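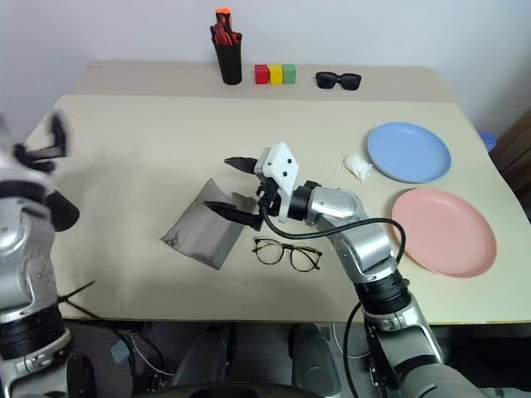
## Two arms, one table, and the rest of us

By Natalie Mapplebeck, returns desk

We were promised an update on the tidying robot in the April newsletter, and Graham Dobson asked for somebody from the floor to write it. I said I would if I could say what I thought. He said fine, so blame him.

For anyone at the Stustmont site who hasn't been over to see it, the machine works at a beige table against the wall at our end of the Ketura building. It has two arms with dark-fingered grippers, and its job is to sort out the sort of clutter that comes back in a returned desk set. Plates, a pen holder, colored cubes, glasses, a crumpled tissue, a sheet of smudged gray plastic. Somebody at this bench used to do a whole tote of that in the time it took to drink a coffee. I know because it was usually me.

The idea, as it was put to us at the Wednesday meeting, is that Yeoman (that's the project name, I didn't pick it) will take over the "low-value handling" and leave people free for inspection and customer notes. I have two problems with that sentence. The first is "low-value." When I pick up a pair of glasses I'm checking the hinges and looking for scratches while I move them. The moving and the inspecting are the same job. Split them, and the glasses get handled twice.

The second is "free." Denise Wainwright and I have been on the robot table for most of this month, and I would not call it free time. One of us lays out the items, steers the arms through the task, resets everything and does it again. The target is 300 good runs before anyone decides whether the machine can try a shift by itself. At the time of writing we have 182. Those runs came out of our regular hours, and the returns cage didn't get any emptier while we were doing them.

### What it's like to work with

I'll be fair. It is less tiring than I expected, and my wrists are better on robot days than on packing days. Denise likes it more than I do. She's very good at getting the fingers around the edge of a thin, floppy thing, and she has stopped swearing at the plastic sheet.

What I miss is talking. At the packing benches there are six of us and the radio. At the robot table you have to concentrate, and if you look up to answer someone you've lost the run. Bernadette Benavides came by to ask about the vacation calendar and I was so short with her that I had to go and find her afterward. (Sorry again, Bernadette.)

Clear lenses are still a sore point. The thin-framed glasses take longer than anything else on the table. I asked Atif Usmani from the engineering side whether it would get better at those with more runs. He said it should. I asked what happens if it doesn't, and he said they'd look at leaving eyewear out, which means a person would be pulling the eyewear from every tote before the machine sees it. I'd like that person's job to be on somebody's chart before it turns up on mine.

### Things we asked, and what we got back

**Will anyone lose hours?** Graham says no one on a permanent contract will lose hours this year. He couldn't speak for temps, and he couldn't speak for next year. I appreciate him saying so plainly, but please read that answer twice.

**Do we get paid extra for training it?** No. It's being treated as ordinary duties. Denise has asked for it to be looked at as a skilled grade, and so have I. We've been told to expect an answer once the runs are done, and I'd have preferred one before we started.

**Who answers for breakages?** During the trial, breakages at the robot table are kept off individual records. We asked for that in writing and we have it. It's pinned up by the time clock.

**Why did the Tolel building say no to this?** They didn't exactly. They said they'd wait and see how ours went. Make of that what you like.

### If you want a turn

Two more people are needed for the afternoon slot, 1:30 to 4:00. You don't need any experience, though you do need patience and you should be comfortable sitting. Put your name on the sheet outside Graham's office. If you'd rather watch for a while first, come over on your break, and please leave your cup on the packing side.

I'd encourage the doubters to sign up. So far most of the opinions upstairs about what this thing can do come from people who haven't sat with it for an afternoon, and I want more of us in the room when the results get discussed. Bring a notebook. I've been writing down how long each reset takes, as the reset time isn't in the official log, and Atif has agreed to add a column for it starting with the next batch.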